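Jernside Furniture Library opens second lending store at Foltberg

Households moving into unfurnished homes in Foltberg will be able to borrow tables, chairs, beds and storage from June, when the Jernside Furniture Library opens its second store in the former Softić carpet showroom.

The library lends furniture to members for between one month and two years. Members pay a yearly fee and a small monthly charge for each item, and can swap, return or buy what they have borrowed at any point. It has run from a single unit beside Jernside goods yard until now, and stock has outgrown the building.

The Foltberg store will open with 253 pieces on the floor and a further 1,000 held in shared storage with Jernside. Anything in storage can be reserved at either counter and is normally ready to collect within three working days.

Hernán Bedoya, manager of the Jernside Furniture Library, said: "We have had people from Foltberg coming across by bus to look at a table and then going home to work out how to get it there. Some of them gave up, and I don't blame them. The new place has level access from the street, a proper loading door and parking for vans. It should make the whole thing less of a chore."

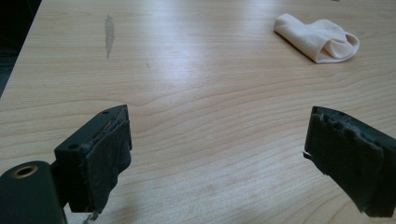

Page last changed: June, 4.15 pm. Replaces the earlier version, which gave the old collection times.

Tables are the items most often borrowed, followed by single beds and chests of drawers. The library takes in furniture from house clearances, offices that are closing and private donors. Each piece is checked, cleaned and repaired if needed before it goes on the shelves. Upholstered items are only accepted with their fire label attached.

Repairs for both stores will be handled at Foltberg, where the old cutting room at the back of the showroom has been fitted out as a workshop. It has benches, a spray area with extraction and racks for timber. Lizeth Zapata, who has led repairs at Jernside, will move across to run it with two new joiners.

Lizeth Zapata said: "Most of what comes to us needs very little. A loose leg, a drawer that sticks, a ring mark from a mug. What slows us down is space, as we have been gluing up chairs in a corridor. Having somewhere to leave a job overnight with the clamps on will make a big difference to how much we can put through."

The workshop will also offer repairs to the public for the first time. Members will be charged for materials only. Non-members will pay for materials and a fixed bench fee, which will be quoted before any work is started.

The building was a carpet showroom until the Softić family closed the business last year. The shop front and its painted sign will stay. The upper floor will be let separately and is not part of the library.

Fitting out was carried out by Nastis, the Jernside building firm, which also supplied the racking. The work included a new heating system, repairs to the rear roof and the widening of the side entrance. The cost was met from the library's reserves and a loan that will be paid back from membership income.

Membership at Foltberg costs 40 pounds a year, the same as at Jernside, and one card covers both stores. People who have moved into a new tenancy in the past three months can join at half price on showing their tenancy agreement. Existing members do not need to do anything and can use the new store from the first day.

Items borrowed from one store may be returned to the other, apart from wardrobes and double beds, which must go back to where they came from. Delivery is available throughout Jernside and Foltberg for a flat charge, with a reduced rate for members on low incomes. Drivers will carry furniture up to the second floor where there is no lift. Anything higher needs to be arranged in advance.

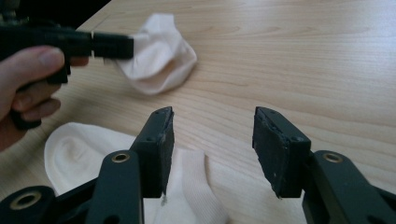
What happens if a borrowed table gets marked or scratched?
Ordinary wear is covered by the monthly charge, so small scratches and ring marks cost the member nothing. For deeper damage, such as burns or a split top, the workshop will look at the piece and agree a repair cost with the member, which is never more than the item's listed price.

The store will be open from 10 am to 6 pm on weekdays and from 10 am to 4 pm on Saturdays. Collections must be booked and should be made at least half an hour before closing. Donations can be dropped off at the loading door until 3 pm, but large items should be discussed with staff first, as space in the intake area is limited. The library cannot accept mattresses, cots or anything with an electric motor.

The Jernside store will remain open with its present hours. Its repair corner will be cleared and used to show more children's furniture and desks.

Notes to editors

The Jernside Furniture Library is a members' society. Any surplus is put back into stock and repairs.

Hernán Bedoya and Lizeth Zapata are available for interview. Reporters and photographers are welcome to visit the Foltberg workshop before opening by arrangement with the Jernside office. Sturdy shoes are required in the workshop and loading area.

A price list and the terms of lending are available on paper from either counter.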